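My neighbor's car, and a fee I did not know

4 min read

I started to write this in June and then left it in the drafts, because I was angry, and I write bad English when I am angry. Now it is August 8, 2020 and I am calmer, so I will try again.

It is about what happens in Tudmont when the police take your car and you are not accused of anything.
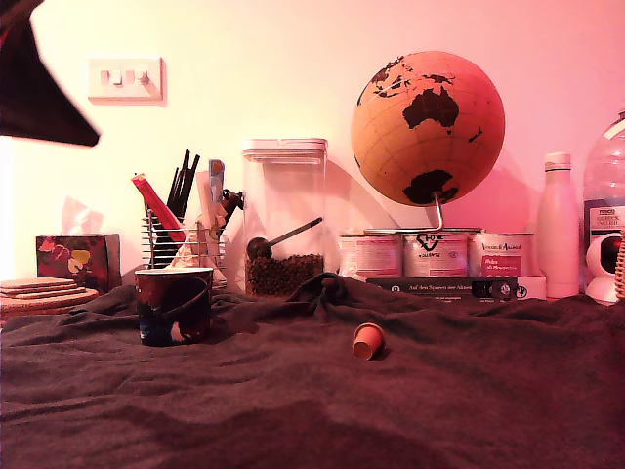
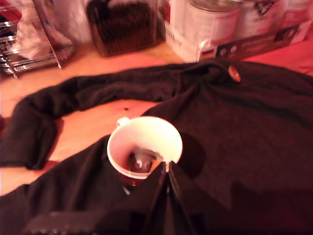
Abdelkrim Tazi lives one floor under me. He repairs kitchen equipment for small restaurants, and his van is his whole business. He came up one evening with a letter from the city and asked if I could read it with him, as if my English was better than his. We sat a long time over two pages. I have the habit of looking at anything else when a text is difficult, and I remember that evening mostly as a dark brown cloth lying in wrinkles, and then again the letter, and then again the cloth. The letter said the van was held as "evidence or potential evidence" and that storage was charged by the day.

The facts are simple. Abdelkrim lent the van to a man who sometimes helps him, and this man was stopped on Wevell Road with something in his jacket that he should not have. The man was arrested. The van was towed. In the van there were tools, a box of gaskets and a fryer that belonged to the restaurant Bùi, and the owner was asking for it every morning.

The case against the helper was closed after 14 days. I thought that then you go and take your van home. But the release of the vehicle is a separate paper, and the office that gives this paper wants first a payment to the tow yard, Lurkik Towing. The bill was 941 dollars. In it was an "administrative fee" of 100 dollars, which goes to the city and not to the yard. I asked at the counter what kind of administration it was. The lady was polite and gave me a phone number.

I called the number on several days. It is an answering machine.

What I want to say carefully is this. I am not against the police. In the country where I grew up, you did not go to a counter to ask a question about them, and I do not forget the difference. Also I understand that a car can be evidence and that a tow truck costs money. But when the case is closed and the owner was never a suspect, I do not see why the owner is the one who pays for the storage. He did not choose the yard. He could not take the van out sooner, even with the money in his hand - I asked this also, and the answer was no.

Thulani Nkosi, who teaches civics at the evening school and once corrected my essays, told me that there is a hearing you can request. It is written on the back of the letter, in the gray part. You must request it within ten days from the tow, and the letter itself came on the ninth day. He said many people lose the hearing in this way and never know that they had it. We sent the request anyway, late, with a copy of the envelope to show the stamp. There is no answer yet.

Abdelkrim paid. He borrowed part of it from his sister. The van is back, the fryer is back at Bùi, and one set of wrenches is missing, for which there is another form.

The city council has now a proposal to remove the administrative fee for owners who are not charged. It does not touch the storage, so for Abdelkrim it would have changed only a small part of the bill. I think it is still worth supporting. I read the whole proposal, 54 pages with the appendix, and the part about owners is on one page near the end. The storage question is mentioned there as something "for future study."

There will be a period for written comments. I am preparing mine, and I will ask that the days after a case is closed should not be charged, and that the ten days start when the letter arrives. If you live in Tudmont and something like this happened to you, please write to the council too, even if your English is like mine. A short letter is enough. You only have to put your address and the number of the proposal, which I will add to this post when I find again where I wrote it.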